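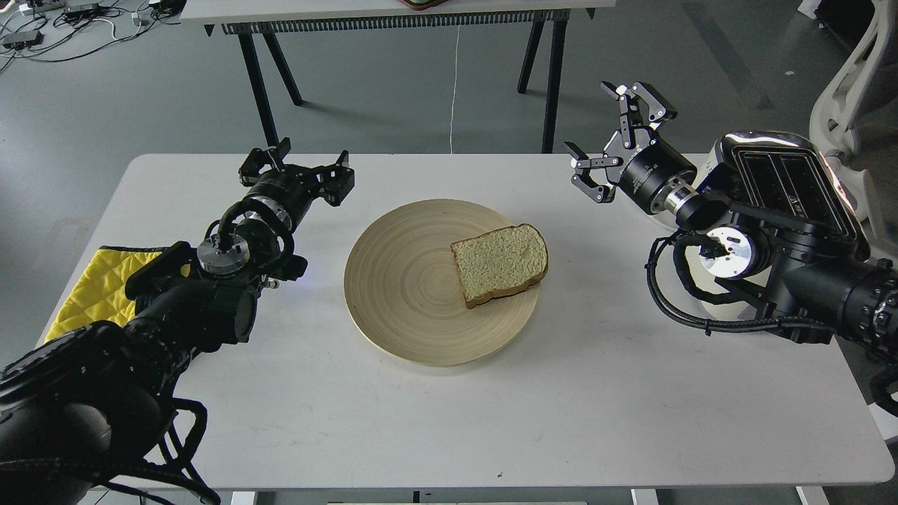

Photo: Kerstin Ruppert

The long way to Cowie, on two wheels and one slice of bread

5 February 2023

Mwanahawa Mwakyusa had never ridden a bicycle farther than the dentist's when she announced, over dinner in December, that she would pedal from Pomgate to Cowie. Her dentist is four streets away. Cowie is over the Noltlow pass, and the road there was laid out by people who owned mules and disliked them.

She had five weeks to prepare and used most of them buying socks. The bike was a secondhand Grakovetti tourer, green where it wasn't rust, with 13 working gears out of a possible 18. "I figured I'd only miss the hard ones," she says. The missing five were the easy ones.

Kerstin Ruppert, who has known her since college and should have known better, agreed to come along. The two of them left Pomgate before dawn in a fine, sideways rain and stopped at the first bakery, eleven minutes later. It set the pace for the trip.

The climb began on the second day. There is a sign at the foot of the Noltlow road showing a truck on a slope, and Mwakyusa remembers thinking the slope looked exaggerated. By noon she was walking. By two she was walking and talking to the bike, in a tone Ruppert describes as "managerial." A farmer on a tractor passed them, thought about it, backed up, and handed over a bag of apples without turning off his engine. Then he told them the top was just around the corner. There were a great many corners.

Food took over the conversation, as it does. Mwakyusa had packed energy gels in a flavor called Forest and came to hate all forests. What she wanted was toast. She talked about toast through two villages and a tunnel, and at night Ruppert heard her rating breads in her sleeping bag. 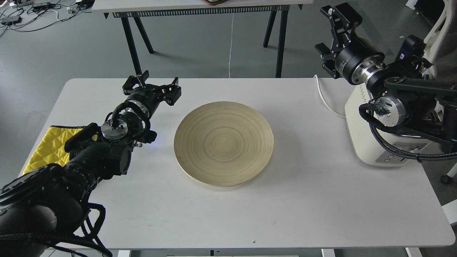

A bamboo plate with nothing on it.

They reached the pass on the third afternoon, in fog so thick that the famous view had to be taken on trust. Ruppert photographed it anyway. The descent was quicker, colder, and mostly a matter of brakes, which on the Grakovetti made the sound of a goose being given bad news. Dogs came out to look.

Cowie, when it arrived, was a gas station, a church and a café that had closed for the season. The woman at the gas station asked where they had come from, and when they told her, she asked why they hadn't taken the bus. It goes twice a day. It has a bike rack.

Mwakyusa took it home. She has since had the five gears repaired and is looking at maps of the coast, which she has been told is flat.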